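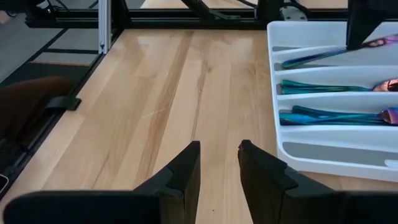

Jerkura Dining Services | Table Setup and Flatware
Section 4: Placing and loading the cutlery tray
Revised September 19, 2022

4.1 Before you start
Clear the tabletop and wipe it along the grain with a damp cloth. Dry it with a second cloth. Do not use scouring pads on varnished wood.

4.2 Placing the tray
1. Set the white plastic tray on the right side of the table.
2. Turn it so that the long compartments run across the table.
3. Press down on the rim at each corner. If the tray rocks, check for crumbs or grit under it.

CAUTION: Lift the tray to move it. Sliding a loaded tray will scratch the varnish.

4.3 Loading
1. Sort the flatware by type before loading. Reject any piece with food residue or water spots.
2. Lay the pieces parallel to the dividers, all handles facing the same way.
3. Stack like with like. A stack must not rise above the dividers.
4. Keep single pieces in a compartment of their own. Do not add them to a stack of another type.

NOTE: The iridescent finish shifts from teal to purple and copper depending on the light. A change of color along a handle is not a stain. Dull gray patches are wear; put those pieces aside for replacement.

4.4 Cleaning the tray
Empty the tray every 13 days. Wash it by hand with mild soap, including the compartment floors and the base of each divider. Air dry before reloading.

Report cracked dividers to Berwyn Humphreys. For spare trays, see Section 5.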